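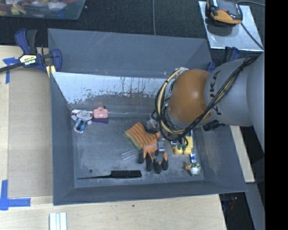 In Defense of the Bin of Random Stuff

Every house I've ever lived in had one, and so did every place I've worked. It's the bin that holds whatever doesn't go in the other bins. One work glove. A small stuffed toy with a smile on its face. A piece of clear plastic that obviously came off something, and if you throw it out you'll find the something by Friday.

I want to stick up for that bin, because it's been getting a lot of abuse lately. My sister-in-law did one of those home organizing courses in the spring and came out of it a changed woman. Everything in her garage has a label now, and I mean everything, including the label maker. She told me that a bin without a category is "a decision you're refusing to make." I've been chewing on that for weeks and I think she's wrong, or at least she's only right about garages that nobody does anything in.

I used to work in the back of a housewares store called Karum (long gone, it's a tile showroom these days). We had 44 proper bins on steel shelving, all numbered, and at the very end of the row a big open gray one with no number. We called it the pond. If you swept under the packing bench and came up with something that looked like it might matter, into the pond it went. Customers' gloves, toys that fell out of strollers, corner protectors, little bags with one screw in them. The sides were all scratched up from people digging through it, and I never saw that kind of wear on the numbered bins.

The manager who came in after my first year hated the pond. She got rid of it on a Monday, and the things that used to land there didn't stop existing. They went on windowsills. They went on top of the microwave, and in coat pockets, and behind the time clock. A woman came in asking for her kid's rabbit and it took us most of an afternoon to find it. It was in a drawer with the receipt rolls! With the pond, it would've been a two-minute dig and a happy kid. By September the bin was back, same spot, and the manager never said a word about it.

So that's my first argument. You need one place to look. I don't care if the place is a mess, as long as it's the same mess every time.

My second argument is about gloves. A lone glove is the hardest object in the world to file. It's half of a useful thing. If you put it with the good pairs, you'll grab it one cold morning and be annoyed. If you toss it, the other one will show up in the truck, and then you get to toss that one too and go spend money. I've got a decent knit one with a rubbery coated palm that has been waiting for its partner since we moved, and I'm not giving up on it. What category would my sister-in-law put that in, exactly? "Hope"?

Now, I do have rules – I'm not an animal. It has to be open on top, because once there's a lid you stack things on the lid, and then it's just furniture. It has to be wide, so you can spread stuff around with your hand and see the bottom. I love sloped sides, because the small things slide down to the floor where you can find them. And it shouldn't be full. My friend Sosina Chala, who runs the repair table at our library, keeps hers so low you can always see the floor of it, and she says once you can't, it's time to sit down and sort. I stole that rule from her and it works great.

Sorting it is the good part, too, and I think the label people are really missing out here. Last weekend I dumped ours out on the porch and it was like reading a diary. There was a key to a bike lock we don't own anymore, a plastic dinosaur, two hinges, and a clear cover from some gadget I still can't identify (I kept it). My son found a stuffed bear he'd forgotten about and carried it around until bedtime. You don't get that from a shelf where everything says what it is.

I'll give my sister-in-law this much: her garage is beautiful, and you can park in it. I can't park in mine. But when her dog's leash clip broke a couple of weeks ago, guess who she called. I had one. It took me maybe a minute of digging, under the dinosaur.

She's asked me not to tell people that, so please don't bring it up if you see her.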